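Kinesthetic vs. remote for a two-arm cell, anyone changed their mind?
Jernov Users Board > Teaching and Demonstration

millrace_dan
We're picking a teaching method for a two-arm setup in June and the sales guy from Ummont keeps telling me remote control is the only way anyone does it now. Put on the handles, drive the arms, the policy learns the rest. I've been hand guiding single arms for years and my gut says this is a lot of money to make a simple thing slow. Talk me out of it or don't.

pelletsandbolts
Your gut is fine. Hand guiding one arm works great. Hand guiding two arms at once means two people leaning over the table, and both of them end up in every camera view. That's the whole case for remote and I've never heard a second one I believed.

Quillfeather
I have a second one. When you push the arm yourself you feel the contact through your own hands, so you fix things the cameras never see. Then the policy has only the cameras and can't do what you did. With remote, the operator is stuck with close to the same information.

millrace_dan
"Close to" is doing some work there. Our operator in the Cao trial sat right beside the table and looked past the monitor at the real thing the entire time. How is that the same information?

Quillfeather
Then make him sit somewhere else. That's a training problem.

pelletsandbolts
It's always a training problem. How many demos did you get out of the Cao trial, Dan, and how many did you keep?

millrace_dan
417 recorded, 257 kept. The rest were fumbles, or both arms parked while the operator thought about it. Bottle goes in rack, that was the entire task. I could teach a single arm to do that with waypoints before lunch.

Sprocket_Annie
With the rack in the same place every time, sure. Move it a few inches and tell me how the waypoints do. I don't love remote either, my operators complain about their shoulders, but you're comparing a fixed program with something that's supposed to cope with change.

millrace_dan
Supposed to. Has anybody here seen it cope on their own table, with their own parts? Not in a vendor video.

Sprocket_Annie
Partly. Ours handled the rack being moved. It did not handle a different bottle. I'd call that half a yes.

Quillfeather
How many rack positions were in your demos, Annie? If they were all in one corner you taught it one corner. Oi-ling has been going on about this for months and she's right.

otsao
Fine, I'll bite. I do bottles too, two arms, remote control, at Skestingate. A lot of the arguing about teaching method is really arguing about sloppy setups. We tape the table into squares and plan rack and bottle placements by square before anyone touches a controller. Blue tape, nothing fancy.
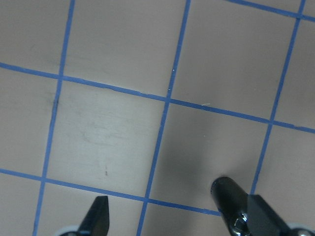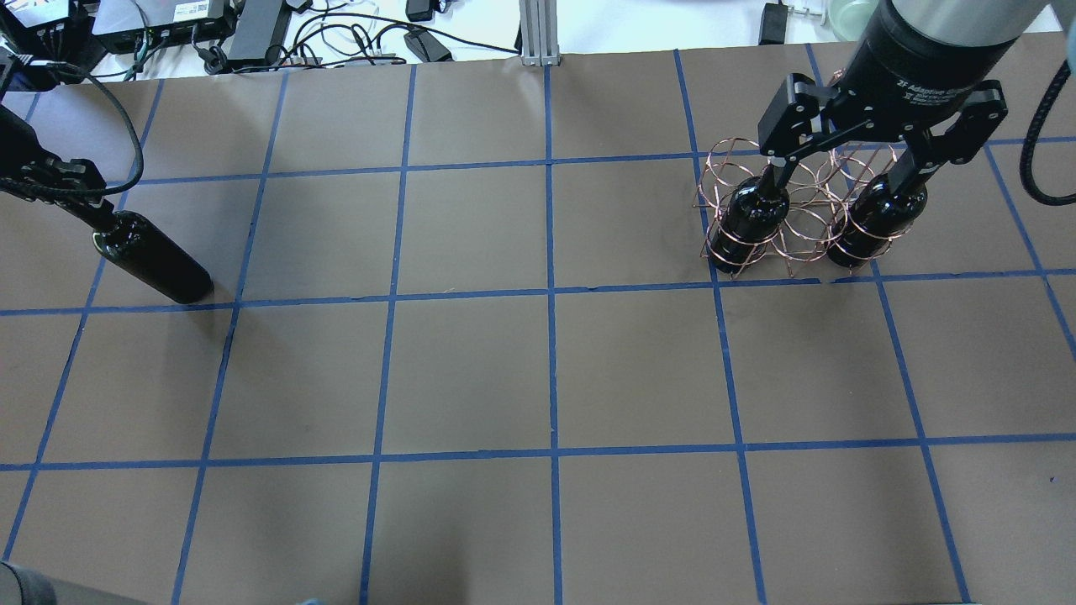 Oi-ling Tsao

The second one has a bottle in the left gripper and the other gripper over the rack, with two bottles in it. The first is just the grid from down at the fingers, and look how little you get from there. If your operator is using the whole room to line up a bottle and your policy gets that, Dan is right to be annoyed.

What I won't sign on to is that the method fixes anything by itself. We kept 223 demos in our last set and I still wouldn't leave it running and go get coffee.

pelletsandbolts
Your lines aren't even straight.

otsao
They don't need to be. It's for people to place things by, and the squares are big.

millrace_dan
OK, the grid I'll steal, that costs me a roll of tape. I'm still not sold on the handles. Going to ask Ummont for 4 hours on our own table, with our bottles, and I'll pick where the rack goes.

Sprocket_Annie
Bring a bottle they haven't seen. Post what happens either way.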